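The lolly bag is getting smaller, and parents are fine with it

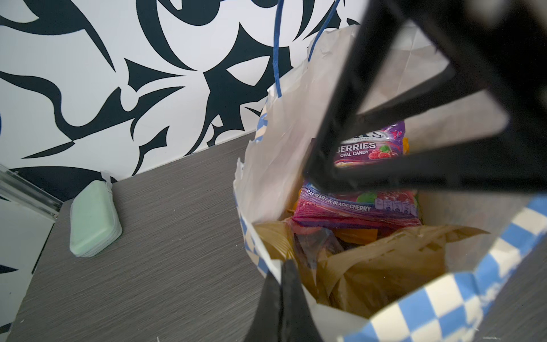

Berry-flavoured oval candy in a white gift bag with a blue-and-white checkered border.

112 shares | 9 comments

For years the going-home bag at a child's birthday party followed a set formula: a handful of lollies, a whistle, a bouncy ball, a plastic ring and a slice of cake in a serviette. Most of it was in the bin by Monday.

Mulugeta Asfaw has sold party supplies from his shop, Birhane, for 11 years. He used to stock 61 kinds of small plastic filler. He now carries fewer than 20, and the shelf space has gone to paper bags, seed packets and boxed sweets.

"People come in and ask for one thing per child," he says. "They used to buy the tub of 710 pieces and share it between two parties. I stopped ordering the tub last December."

Cost is part of it. A filled bag from Dododico, the online supplier many of Asfaw's customers compare him with, can run to $8 a head once postage is added. Invite the whole class and the bags can cost more than the food.

The other part is clutter. In a parents' newsletter put out by Kimar, a play centre that hires its hall for parties, 273 families answered a question about what they would like to see in the bags. The most common reply was a single item the child would use. A book came second. Lollies were still welcome, provided they were wrapped and the ingredients were printed on the packet.

That last point matters more than it did. Loose lollies scooped from a jar give a parent nothing to check, and a child with a nut or egg allergy may have to hand the bag straight over. A sealed packet costs a little more and saves a phone call.

Some families have dropped the bags altogether. Grisari, a bakery two doors down from Birhane, sells iced biscuits with the guest's name on them, handed out at the door. Others let the children take home whatever they made at the craft table.

Asfaw's own advice is to decide on the bag last. Buy the food, settle the numbers, then see what is left in the budget. He suggests two spares for siblings who turn up at pick-up time, and writing names on the bags in pencil so they can be reused.

He does not expect the bag to disappear. His youngest turned seven this year and asked for them before she asked for a cake.

Contact us | Copyright Family Weekend Magazine | Back to top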